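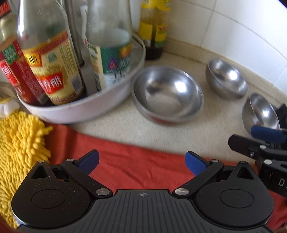
Stainless steel bowls and glass bottles on a kitchen counter.

Hollis Opens Registration for Home Pickling and Preserving Program

By Freya Cropper
November 13, 2023

RUSTGATE – Hollis, the kitchen supply and cooking school, has opened registration for a winter program on pickling, preserving and small-batch sauces. Classes will be held at the school's teaching kitchen in Rustgate and will run through the end of February.

The program is made up of 13 evening sessions. Students may sign up for the full program or for single sessions. Each session lasts two and a half hours and covers one type of preserve from start to finish, including choosing the produce, preparing it, filling the containers and storing them at home.

The first four sessions deal with vinegar pickles, including cucumbers, onions, green beans and beets. Later sessions move on to fermented vegetables, fruit butters, citrus marmalade, hot sauce and flavored vinegars. The last session is an open kitchen in which students may bring a family recipe and work on it with an instructor.

"Most of the calls we get are from people who have a recipe from a parent or grandparent and are not sure it is safe to follow as written," said Howard Oakley, director of classes at Hollis. "Sometimes it is fine. Sometimes the amount of vinegar is too low for the amount of vegetables. We want people to be able to look at a recipe and tell which one they have."

Food safety will be part of every session. Students will learn to check the acidity of a brine, adjust processing times for altitude and recognize a failed seal. The school asks that all students attend a short safety talk before their first class. The talk is free and is given in the half hour before each session.

Class size is limited to 12 students. Hollis supplies aprons, jars, produce and the use of all equipment. Students take home what they make. Anyone under 16 must be accompanied by an adult who is also registered.

The fee for the full program is $500. Single sessions are $45 each. Residents of Rustgate who are 65 or older receive a discount of 20 percent on single sessions. Fees can be refunded up to seven days before a class, after which they may be moved to another date if there is room.

Hollis will also publish a printed handbook to go with the program. The handbook contains the recipes used in class, a produce calendar and blank pages for notes. A first printing of 4000 copies is planned. Students in the full program receive one at no charge, and it will be sold separately at the Hollis store starting in February.

"We have taught some of this before as one-day workshops, and a day was too short," Oakley said. "A ferment takes time. With weekly classes, students can start a jar one week and taste it the next."

Registration can be completed at the front desk of the Hollis store in Rustgate or by telephone during store hours. Students with food allergies are asked to mention them when they register. Street parking is free after 6 p.m., and the side entrance has a ramp.

About Hollis

Hollis sells cookware, canning supplies and dry goods, and has offered cooking classes to the public since 2009. Its teaching kitchen has six work stations and is available to rent for private groups when classes are not in session.

Media contact: Freya Cropper, Hollis press office

Last updated: 9:42 a.m.
13 shares | 4 comments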